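Library > Food Studies > Articles > Household Bread Storage

Search this journal Enter keywords Go

3.2 Slice handling and surface drying
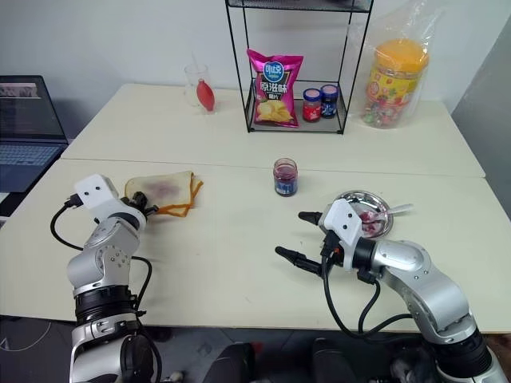 Figure 2. A slice of bread lying flat on a table.

Staling in sliced bread is usually measured at the center of the crumb, but the people in our household survey judged a loaf by its outer face. Of the 48 households that kept a bread diary in July, 20 wrote that a slice was "gone" when the cut side felt dry to the fingertips, even if the middle was still soft. We therefore measured both. A slice laid flat on a tabletop, as in Figure 2, has one face open to the room and the other against the table, and the two faces do not lose water at the same rate. We treated them as separate samples and never averaged them.

Loaves came from two bakeries, Brandel and Ashour, and were made to the same white pan recipe. Each loaf weighed 780 grams after cooling. Slices were cut on the day of baking, and the heels were thrown out. We tested 4 storage conditions: paper bag, plastic bag, lidded bread box, and open shelf. Slices were pressed with a flat probe at the center and again near the crust, and the force was recorded each time.

Bread kept on the open shelf firmed fastest at both points. The paper bag did little for the crumb but kept the crust close to its first-day texture - a trade that several diary keepers said they were happy to make. Plastic gave the softest crumb and the toughest crust. Results for the bread box fell between the two and varied with how full the box was, a factor we did not control and which Lamrani takes up in Section 5.

Ashour loaves were firmer than Brandel loaves at the first reading. The gap had closed by the last one, and we pooled the bakeries for the analysis in Section 4.

We use cookies to improve this site. Accept Manage settings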